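Demetrio Valcárcel wants 12 dollars a month to tell you how to lay out a snack table. I went to see him expecting to be annoyed, and for the first half hour I was.

His outfit, Ullulitz, sells what he calls hosting plans to people with small apartments. The plan for a game night is a tray, a few drinks, chips and something for idle hands. My mother managed that without a subscription. I told him so.

"Your mother had a sideboard," Valcárcel said. "My customers have one table, and they eat on it, work on it and play on it."

He is firm about the things for idle hands. A puzzle cube goes out before the food does, he says, and it gets plenty of bare table. Chips stay in the bag until people arrive. He likes sour cream and onion, which I would have thought was asking for trouble near anything people handle.

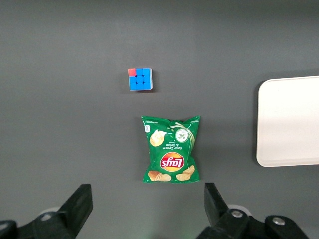 Beyene, who tried the plan in May, told me that the cube got greasy in ten minutes and the chips were gone before anyone touched the drinks. Valcárcel didn't argue. "Then put out napkins," he said. Napkins are not in the plan. I checked.

He says he has 300 subscribers. I asked to see a figure for how many stayed past the second month and he changed the subject to trays. On trays he is better company. He hates dark ones, hates handles, and thinks most people buy one too big and then feel they have to fill it.

"Cans go on the tray first, near the edge," he said. "A guest should be able to take one without reaching over the food." 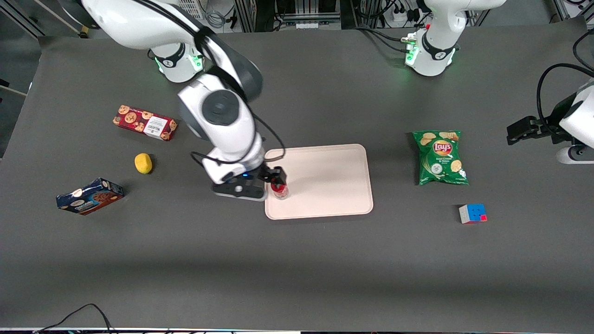 A plain tray with rounded corners is what he recommends, in a pale color so it shows up against a dark table. Fine. I can't fault that, though I doubt it needed a paid plan. When I asked what a customer gets in the third month that wasn't in the first 2, he said, "Soup."

I haven't signed up.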